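Lorkell hand gripper, after eight months on our packing bench

Rating: 3 out of 5

I work in a small packing department at Starkevia, where we put spare parts into boxes for repair shops. In winter our company bought the Lorkell gripper, the model you hold in the hand, together with the Muvetti software. The idea is simple. A worker does the job with the gripper, the system records it, and later the robot arm at the end of the bench repeats the same movement. I am not an engineer, so please read this as the opinion of a person who uses it every shift.

First, the good side. The tool is easy to learn. I needed one morning, and my older colleagues needed two. The fingers open wide enough for most of our parts, and the handle does not slip when I wear thin gloves. The arm now packs the small bearing sets, and I must say that I do not miss them. My wrists were hurting every evening from this work. On a normal day the arm finishes 800 boxes, and its best day until now was 839.

The weak side is the weight. After one hour of recording I feel it in the elbow, and the Sampaio support strap, which is sold separately, helps only a little. Also the fingers are hard. For flat washers and thin gaskets they are not good, because they push the part along the bench before they can take it. I asked for softer tips and was told to wait until November.
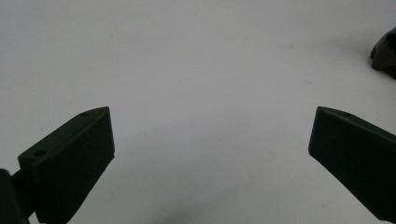 Then there is the question of what happens to our jobs, and the brochure has not one word about it. In our department no one was sent away. But two places were not filled again when people retired, and the work itself is different now. Before, we talked while packing. Now one person records, one watches the arm, and one repairs its mistakes, and we stand far from each other. Some of us like the quiet. I do not, so much.

I also think the recording should be paid as training work – we are teaching the machine what we know. Our management agreed to a small bonus after 3 meetings. If your company is planning to buy this system, please discuss it before the delivery and write it down.

Would I recommend it? For small, solid parts, yes. For thin or soft things I would wait for the new tips. And order the longer cable at the same time, the standard one did not reach our second bench.

Reviewed on Thursday, October 10, 2024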